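Local Voices > Threads > Council and Planning

July 23, 2024
By Chinyere Tamuno

Evening all. I've just got in from the Prestamham town council meeting about the old Fluvier depot, and a few of you asked me to write up what was said, so put the kettle on because I do go on a bit and this will take several posts.

For anyone new to it, the depot is the long brick site behind Adeleke Road that closed in May. The county wants to lease it and turn it into temporary housing for families who are waiting on a permanent place. The proposal is 21 units to begin with, for 2 years, and then it comes back to a vote.

The hall was full well before the start and people were standing out in the corridor with the doors propped open. I got a seat next to a lovely woman from the allotments who shared her mints with me, so I was better off than most!
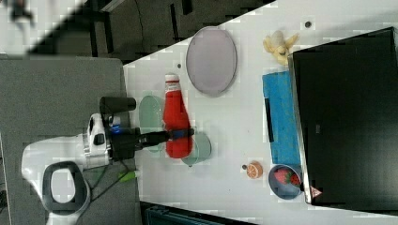 The first hour was officers going through the report, and I'll be fair to them, it was clearer than the leaflet we all had through the door. The leaflet made it sound as if the lease was already signed. It isn't. The county has asked, the town has a say on the change of use, and the planning people have to look at drainage before anything else can happen.

Then came the public part, with three minutes each and a little bell. Lots of worry about traffic on Adeleke Road at school time, which I share, as I walk down it most mornings and the pavement by the bend is barely wide enough for a pushchair. Several people asked about the surgery too, and whether it can take more patients when it's already so hard to get an appointment.

The written responses were read into the record, or at least the totals were. They had 975 in all, which the clerk said was the most they'd had on any single item. She didn't give a split for and against, and when someone shouted out to ask, the mayor said it would be published with the minutes. I'll post the link when it goes up.

There was some heckling, I'm sorry to say. One young mum got up to speak about living in a single room with her two boys while she waited for a place, and a man near the back talked right over her. The mayor stopped him and let her start her three minutes again, and she got a proper round of applause at the end, including from people I know are against the scheme.
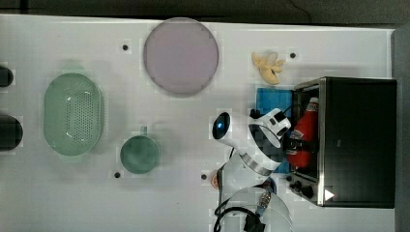

Where it got a bit heated was the contractor. The county has named Brekolance to run the site day to day, and a couple of councillors wanted to know why that was settled before the lease was. The officer said it was an existing agreement that covers other sites as well. I didn't think that quite answered the question, and neither did Adeleke Road, judging by the muttering!

So, the vote. They didn't take one on the main proposal. What they did agree was to put it off until the drainage and traffic reports are in, and to ask the county to send somebody in person next time. That passed comfortably.

If you want to speak at the next one you need to put your name down with the clerk beforehand, by email or at the front desk. Tonight there were around 13 on the list who never got called, so do it early, and write your points down, as three minutes goes in a flash once you're stood up there.

I'm still making up my own mind, if I'm truthful. I'd like to see the families housed and I'd like the bend on Adeleke Road sorted out, and I can't see why we shouldn't ask for both. Reply underneath if you were there and I've missed anything, and I'll have a look in the morning.

Filed under: Town Council, Housing, Your Say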